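Skustum Riders Help Board

3 min read

Bike cuts out when I lean the bars left, dealer says the battery is fine

Declan Dolan

Hi all, long time reader, first time I've had to ask for anything. I bought a used Skustum 2 last spring from a guy over in Lakemard, and it has been a great little commuter until now. It has 1,576 miles on it. The last couple of weeks it has started dying on me, but only in one situation: slow speed, bars turned hard to the left, usually pulling out of my driveway. The dash goes dark, the engine quits, and then if I straighten the bars it all comes back and I can start it right up like nothing happened. At normal speed it has never done it once.

I took it to McGrath, who are the only shop close to me that will touch one of these. They put the battery on a tester, said it was fine, and charged me for the visit. They also said it could be the ignition switch and that I should "see how it goes." I don't love the idea of seeing how it goes when I'm halfway across an intersection! The fuses look good to me and the battery terminals are tight. I have a basic set of tools, a cheap multimeter I sort of know how to use, and no center stand. Where would you start looking? I'd like to avoid pulling the tank if I can, but I will if that's what it takes.

Fimadbridge

Had the exact same thing on mine at 1,186 miles, so you have my sympathy. It's almost certainly the wiring behind the headlight, where the bundle from the ignition switch bends around the steering neck. Every time you turn left it gets pulled tight, and on mine there was a zip tie way too close to the bend. The wire had broken inside and the insulation still looked perfect, so don't trust your eyes on this one.

Easy test first. Put it on the side stand in neutral, outside where you have air, and let it idle. Turn the bars slowly to the left until it starts to stumble, then back off a hair. Now reach in with one hand and wiggle the bundle a little at a time, starting at the switch and working back toward the frame. Keep your fingers away from the fan and the header pipe (ask me how I know). When it coughs, you've found your spot, or you're within an inch or so of it. If wiggling does nothing but turning the key slightly makes it cut out, then McGrath may be right and it's the switch.
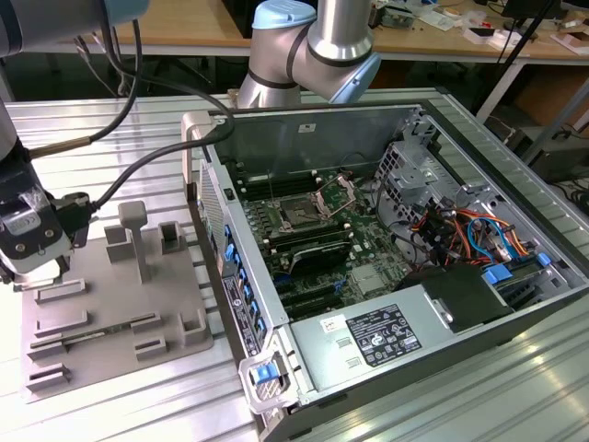 Once you know where it is, turn the key off and take the negative cable off the battery before you do anything else. You'll want the headlight out (two screws on the sides, then it tips forward), and give yourself somewhere decent to set things down. It's the same as working on a desktop computer, where you lay the tower on its side with the panel off so you can get at the insides, and I really think half the trouble people have with bike wiring is trying to do it by feel through a gap. So take the extra ten minutes and get the headlight bucket off too. Then peel back the tape, flex each wire between your fingers, and look for one that folds over too easily. With the multimeter on the beep setting, put a probe on each end and bend the wire while you listen. A good one keeps beeping.

For the fix, cut back to clean copper on both sides and splice in a new piece of the same thickness, a little longer than the old one so there's some slack. Solder or a good crimp, whichever you're better at, then heat shrink over it. Put the zip tie back farther down the frame, and turn the bars all the way both ways before you button it up. Mine took an afternoon, including a trip to the store for heat shrink. No need to pull the tank unless the break is way back past the neck.

skustum_dad3

Check your kickstand switch. Mine was full of mud and it kept shutting off.

Declan Dolan

Thanks both! Did the wiggle test this evening and it died when I squeezed the bundle right next to the steering neck, and yep, there's a zip tie there pulled super tight. Kickstand switch is clean, and the dash stays lit when I flick it, so I think that one's off the list. I'm going to order some wire and pull the headlight when it gets here. Does anybody know if the bucket bolts are metric on the older ones?

Contact | Copyright Skustum Riders Help Board | Back to top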